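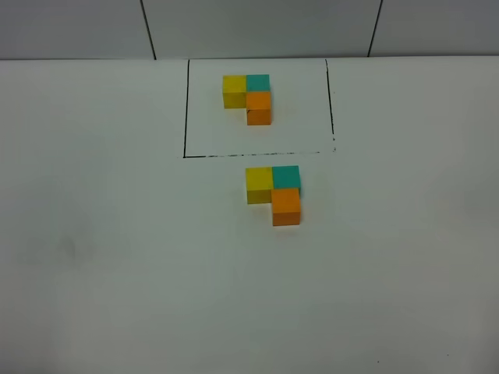
Block copy task, bench notes, September

Purpose: Hemgate keeps asking when the arm can set a table or put a drawer of cutlery back in order. Both come down to looking at a layout and making the same layout somewhere else. So the bench version is three cubes (yellow, teal, orange) in an L inside the marker rectangle, and the arm builds the same L in front of the line. Same order, same orientation, gap at lower left.

Criteria, unchanged from last month:
- all three colors in the right slots
- faces touching, or a gap under half a cube width
- model inside the rectangle not disturbed
- no hand on the table between start and stop

Totals on the sheet to date: 212 attempts, 40 of them with the new policy. Of those 40, 28 pass on all four criteria. The old policy is not worth quoting, as it was scored before we added the third line.

Color order is close to solved. I found one swap in the 40, teal and yellow, under the evening lights. What remains is contact. The third cube has to go down against one that is already placed, and a small error in the approach pushes the neighbor instead of meeting it.

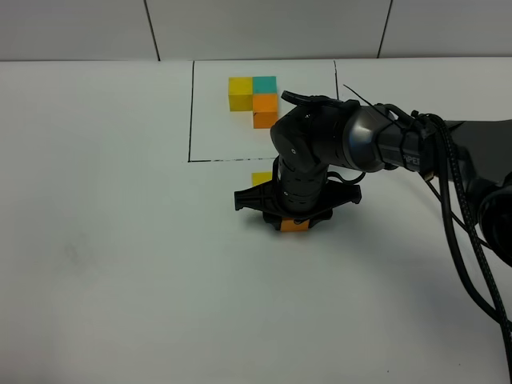
The placed cubes have nothing holding them except friction with the tabletop, so every push stays in the result. A person doing this nudges the row straight with a fingertip at the end. The policy has no such move. Lodhi tried a scripted squeeze on their bench and reported tighter rows but more disturbed models. I would like to see it learned before we script it.

Second issue is the side view. With the forearm in from the right, the arm hides part of the work for much of the reach, and the model can be partly covered too. The wrist view has to carry the last few centimeters.
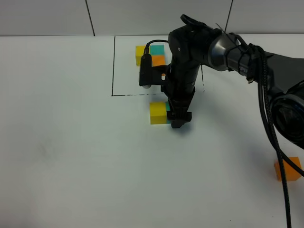

Side view, fingers down next to the yellow and teal pair. Orange still out at lower right.

The cable needs a better route. It comes down the right side and crosses in front of where we tend to put the spare cube. To do: clip it higher on the upper arm, then repeat a short block of runs with cube starts on the right only.

Wrist view: focus is soft at close range. Edges on the held cube are good enough to judge yaw by eye, less good for judging distance to the pair. Shadow between the held cube and the far blocks moves with the arm and I suspect the policy leans on it. Check by adding a lamp on the left.
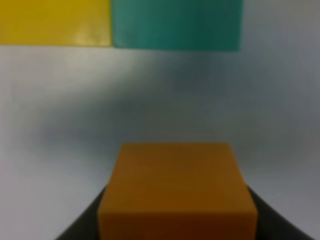 Wrist view, orange in the fingers, yellow and teal at the far side.

On the chore question. My answer to Hemgate for now is no for cutlery, maybe for sorting square stock into a tray with walls. Walls would take care of most of the contact problem. Stirard has a tray job of that kind, parts all one size, and a cycle time of 38 seconds would be acceptable to them. We have not timed ours properly. Forks nest and slide, and nothing on this bench says anything about that.

Open:
- redraw the bottom line of the rectangle, it is wearing through
- rescore the old runs on criterion three, or drop them from the sheet
- ask Griltitlow for the tray drawing
- mirrored L, never tried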